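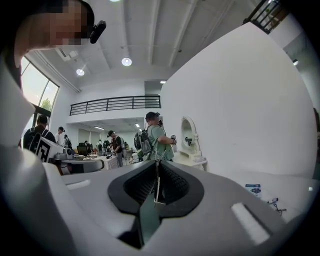

Hirvonen 70 Folding Workbench

Rating: 4 out of 5

I bought the Hirvonen 70 in October to replace a pair of sawhorses and an old door. It has had steady use since then in a one-car garage, mostly for cutting shelf boards, sanding cabinet doors and fixing a chair.

Assembly took 38 minutes with my own screwdriver. The wrench in the box is soft and I rounded it off on the second leg bolt. The instructions are drawings only. Step six shows the crossbar upside down, so check that the rubber stops face the floor before you tighten anything.

The top is 29 inches deep, enough for a cabinet door laid flat with room left for clamps. It weighs more than I expected. I can carry it to the driveway by myself but I would not want to take it up a flight of stairs. Folded, it stands against the wall behind the car and stays put.

The legs lock with a push button on each side. The left one was stiff for the first couple of weeks and then loosened up. With all four feet down there is a little side-to-side movement when I plane by hand. Sanding and drilling are fine. My floor slopes toward the door, and the screw-in feet have enough travel to level it.

The vise is the weak point. The jaws close unevenly on anything thin, and I have to put a scrap at the far end to keep them square. I looked at the Prinow bench in the store at Zistemcombe and its vise was better, but the top was smaller and it didn't fold as flat.

Glue wipes off if you get to it early. Dried glue needs a scraper, and I have already scratched the finish doing that. A coat of paste wax helped. I also added a Flerkance clamp rail along the back edge, which fit the holes without drilling.

The store was out of replacement feet when I asked, and they are sold only in sets of four.

Good points: deep top, folds flat, easy to level.
Bad points: uneven vise, poor wrench, heavy.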